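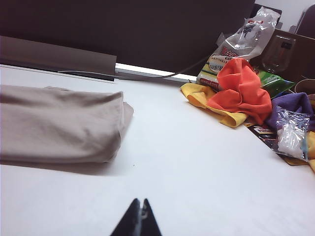 Florkum Community Hall, kitchen and back rooms
Fire and general safety check, March 2019

Items are marked OK, Fix or Watch. Comments follow each item. Anything marked Fix goes on the repair sheet by the door.

EXITS

1. Main doors open fully from inside without a key. OK
Left door drags a little on the mat. Mat moved back.

2. Back exit clear, inside and out. Fix
Stacked chairs were in the passage again, against the wall on the hinge side. The door opened but not all the way. Chairs belong in the Zulu room.

3. Exit signs lit. Fix
The sign over the back exit is out. The tube was changed last year, so check the fitting before ordering another.

4. Emergency lights come on with the test switch. OK
The one in the hallway is dimmer than the others but stayed on for the full test.

EXTINGUISHERS AND ALARMS

5. Extinguishers on their hooks, pins in, gauges in the green. Watch
Kitchen extinguisher is at the low end of the green. The service tag runs out in April. Bundisia has the contract and needs to be called before then.

6. Fire blanket in kitchen. OK
Tabs hanging down and easy to reach.

7. Smoke alarms sound when tested. OK
Cover on the storeroom alarm was dusty. Wiped.

8. Panel shows no faults. OK
Battery was replaced at the last check.

KITCHEN

9. Range hood filters clean. Fix
Greasy at the corners. Soak and refit. Do not run the fryer until they are back in.

10. Gas shutoff labeled and can be reached. OK
Label is faded but still readable.

11. Water heater set correctly and area around it clear. Watch
Paper towels had been stored on top of the heater. Removed. Put up a sign if it happens again.

12. First aid kit complete. Fix
Short on burn dressings and small bandages. Scissors missing.

ELECTRICAL

13. No damaged cords or plugs. Fix
The Drirever floor heater has a split in the cord near the plug. Taken out of use and tagged. Do not tape it.

14. Extension cords not used as permanent wiring. Watch
One still runs behind the piano to the lamp. An outlet was requested for that wall. Quote received was 215 dollars, not yet approved.

15. Breaker panel closed, labeled, and clear in front. OK
Breaker 16 has no label. It feeds the outside light.

ROOMS AND STORAGE

16. Occupancy card posted in the main room. OK

17. Storage kept below the sprinkler heads. Fix
Boxes of old programs on the top shelf are too high. There are nearly 2,000 of them and most can be recycled.

18. Floors free of trip hazards. Watch
Carpet edge lifting at the step into the Zulu room. Glued down twice already. A metal strip would hold better.

Next full check is due in six months. Items 3 and 13 should be looked at first.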